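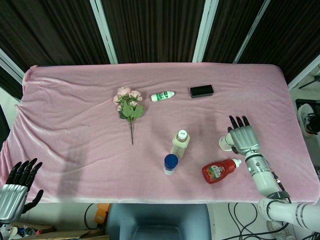
Hi Radymyr, and thanks so much for getting back to me so quickly, I know you folks are flat out this time of year. The problem is still with the Grokalar online booking form for our craft stall holders. When one of our people fills in the form and gets to the colour and fabric section, it saves perfectly well if they type one word, but anything longer gets chopped. My own test entry was "soft pink cloth, pink artificial roses, jar with blue lid", and all that came through on the confirmation email was "soft pink cloth, pi" and then nothing. The rest of the booking (name, phone, power needed or not) was fine.

Things I've tried so far, in case it saves you asking:

Logged out and back in again. No change.
Cleared the browser history, which also cleared my saved passwords, so that was a fun evening.
Used my daughter's laptop instead of mine. Same chopped text.
Left out the commas. It got one word further and I was very excited for a minute, but the next 2 goes were chopped as before.
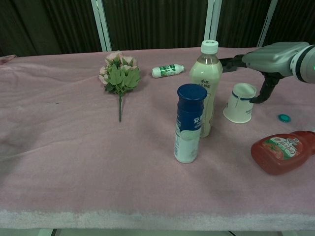
The help page says the box takes up to 2000 characters, and I'm nowhere near that, even on a chatty day. It was all working beautifully in May, when we had roughly 40 bookings come through for the Zotska market without a single grumble. I haven't changed any settings that I know of, although I did click "accept" on a notice about the new Tronier theme and I'll admit I didn't read it all the way through.

Could you please have a look at your end? I've got four stall holders waiting to hear back from me and I'd rather not ask them to fill it all in again.

Warmest regards,
Yaroslav Didenko

Reply from Radymyr Zakharchenko, 2018-06-07
Hi Yaroslav, thanks for all the detail, it's a great help. The new theme brought in its own limit on that box and it's overriding yours. I've put it back to the old setting. Would you mind sending one more test booking when you've had your cuppa? The full text from the earlier ones should still be under Bookings, then Original Entry, so your stall holders won't need to redo anything.

Status: waiting on customer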